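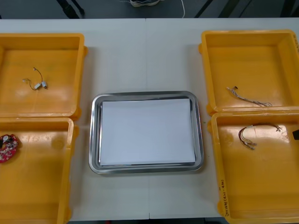 Parts bins and the paper-lined tray on the sorting table at the Zellcombe shared workshop.

Home | News | Workshops | Events | Contact

Zellcombe members start on a parts-sorting robot

Mar 26, 2019

Members of the Zellcombe shared workshop are building a robot that sorts salvaged electronic parts, and they hope to have it running without supervision by December.

The project is called Cotinum. It is led by Iwona Szewczyk, a retired machinist, and Howard Dobson, who repairs audio equipment from his garage. The two began the work at Dobson's house and moved it to the workshop when they ran out of room.

The plan is simple on paper. Parts go onto a steel tray in the middle of the table, and a small arm moves each one into one of four yellow bins. Circuit boards have their own bin. The rest are for wiring, which Szewczyk said is the hard part.

"A board keeps its shape," she said. "A wire harness is different every time you put it down. You grab one end and the other end goes wherever it wants."

The tray is lined with plain white paper. Dobson said bare steel threw glare into the software and produced false readings, so the paper went in during the first week of tests. The bins have the same trouble to a lesser degree – the plastic is glossy – and the pair are trying different lamp positions before they spend money on anything else.

So far the group has spent $983, most of it on motors and a secondhand power supply. A further $161 went to brackets and fasteners. The software was written by Celina Nowakowski, a member who joined last year. Her notes list 701 attempted picks to date, with 87 of them ending in a dropped part. Most of the drops involved loose wires.

Nowakowski is now working on having the arm pick up a harness by its connector and leave the wires alone. She said the change works on large connectors and needs more time on small ones.

The workshop takes in old equipment from members and neighbors, and usable parts are stripped out and kept on shelves for anyone to use. At present the sorting is done by hand in the evenings. Szewczyk said the backlog fills most of a storage closet.

Members who want to help can sign up on the sheet by the front door. Soldering experience is useful but not required.

Comments (3)

Felicja Górecki
Will the code be posted anywhere? I have a similar arm at home and wires beat me every time.

Howard Dobson
Felicja – yes, once Celina has cleaned it up. Ask her for the current version if you don't mind a mess.

Irena Czerwiński
I have two boxes of old printer boards if you still need test parts. Can drop them off any evening.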